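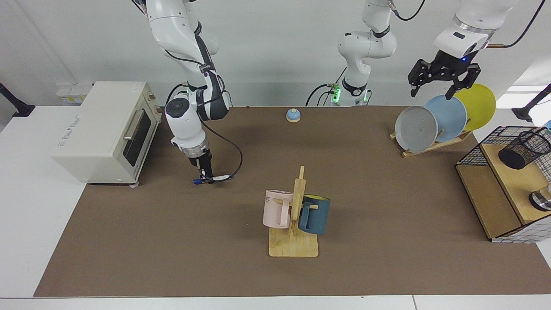
Noh replied on the ticket that the 89 per cent handover figure stands, that the scoring script has been checked twice, and could we please close this before the write-up goes round.

I'd rather leave it open. The script is fine. My complaint is with what it counts. As far as I can tell from the Larnico logs, a handover is marked good when the second gripper reports a grip and the first one reports open. Neither of those says the marker changed hands. A gripper closed on its own fingers a little short of the threshold would score the same.

Status: reopened
Component: two-arm handover, marker task
Logged: Wednesday, June 16, 2021

Steps so far:
Pulled 30 episodes from the Drirnwood set and watched them at normal speed with the score hidden.
Marked each one by eye as passed, dropped or can't tell.
Compared with the script. We disagree on 4, all in the same direction (script says passed, I say dropped or can't tell). 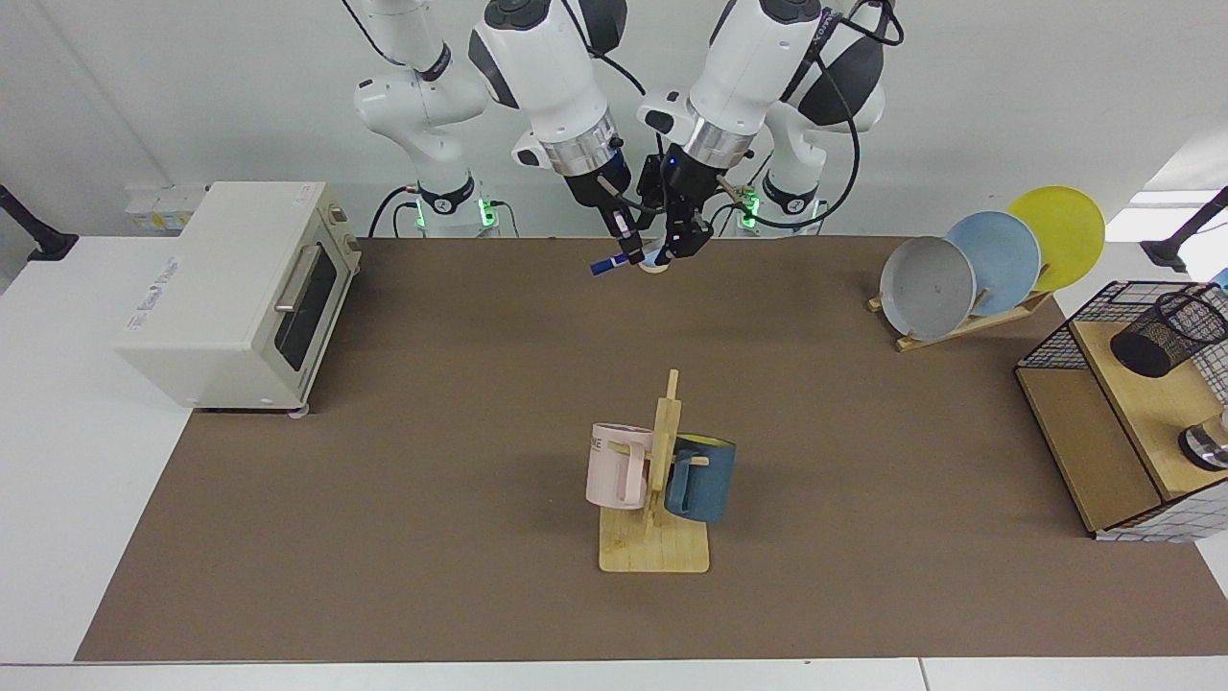 Photo: Drirnwood bench, fixed camera. Credit: Wornard project

Four in 30 may not sound like much, but the claimed gain over the old policy is small enough that it could vanish. I also don't accept that the result "generalises to clutter". The mug tree and the plate rack are on the mat, yes, but the arms meet over the middle of the bench and I haven't found an episode where either of them had to be avoided.

Tried: raising the grip width threshold by 2 mm. Two of the disputed episodes flipped to failed. The others didn't move. 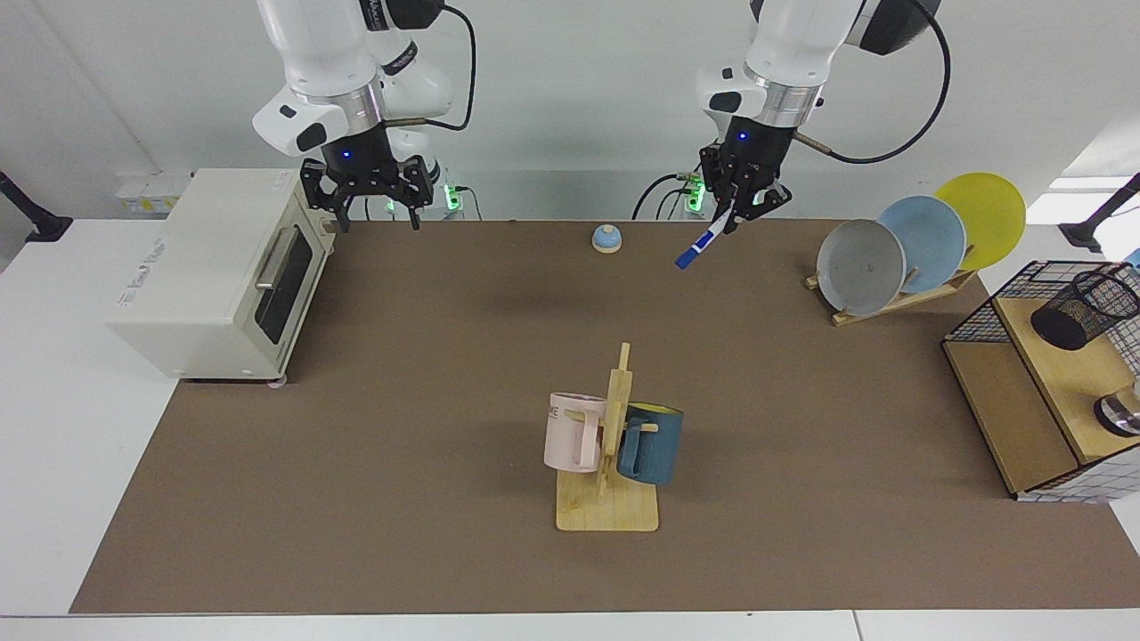 Tried as well: requiring the receiving gripper to keep its width steady after the release. Better, though it now throws out an episode I would have passed, so it needs tuning on data we aren't reporting.

Wanted before closing: a rescore of the full set with the hold check on, and the old policy rescored the same way. Please don't quote the 89 until then.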